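Handatside Community Forum » House and Home » Worktops, marble-look laminate or the real thing?

fellrunner_tea
10 Dec 2020
Right, I need talking out of something. We've got 212 quid left in the kitchen pot and the old worktop has had it. I've fallen for the grey marble-look stuff with the white veins. Other half says it'll look like a hotel bathroom. I keep going back to the Bendia showroom to stroke it (they know me by name now!) and I still can't decide. Does it show every crumb?

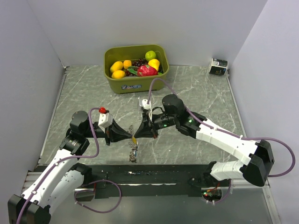
Our kitchen faces north, so I'm a bit worried grey will make it gloomy. The walls are a sort of off-white and I'm not repainting, I did that in March and my neck has never forgiven me.

mrs_pobble
Go for it. We've had ours for 2 years and it's been brilliant. Crumbs vanish, which is good or bad depending on how you feel about crumbs. Tea rings wipe off if you get to them the same day.

Suven_Lad
Disagree, sorry. I had grey in my last place on Suven Road and on a winter afternoon it was like making toast in a car park. Get oak and oil it.

mrs_pobble
Oak round a sink though? Mine went black in one winter. Never again.

Suven_Lad
Then you didn't oil it enough. Mine gets done every few months and it's lovely.

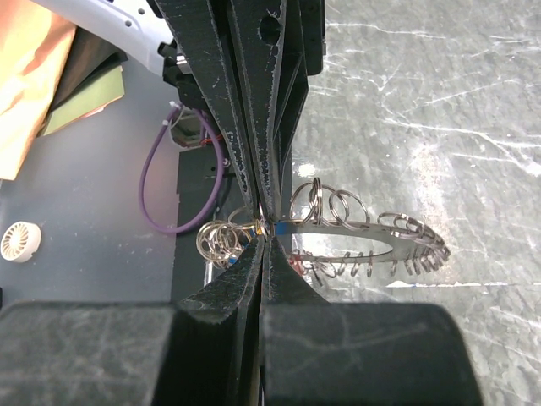 Anyway, even a decent bit of second-hand oak can be had for 200 if you're patient. The reclamation yard behind the Stöckli bakery had a few lengths leaning up by the gate last time I went past, bit rough but they'd sand up.

fellrunner_tea
Tempting, but I know myself and I will not be oiling anything. I can barely keep up with descaling the kettle.

gravyboat
Can I put in a word for lighting? Everyone argues about worktops and then sticks one sad bulb in the middle of the ceiling. Strip lights under the cupboards made more difference to our place than the worktop did. And put something colourful out, grey loves a bit of colour. 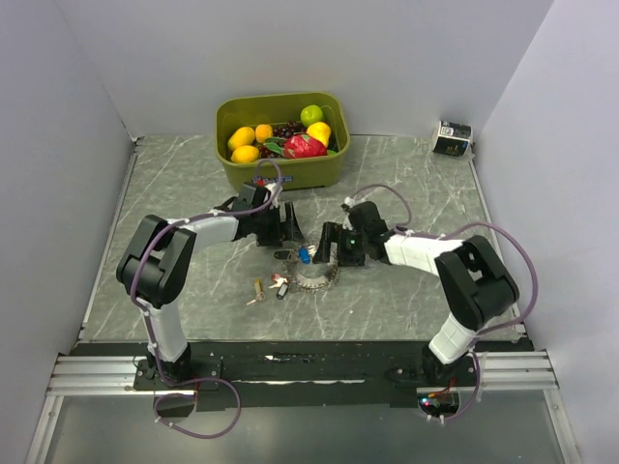

Fruit in a green basket on grey marble pattern, pale walls

Suven_Lad
OK, that's better than I remember mine looking. Still wouldn't have it.

fellrunner_tea
Ha, I'll take that as a yes! Going to ask Bendia for a bigger sample and leave it by the cooker for a week. Does anyone know if they'll cut it to size or do I need to find somebody with a saw?

mrs_pobble
They cut ours. Measure it all again before you ring them.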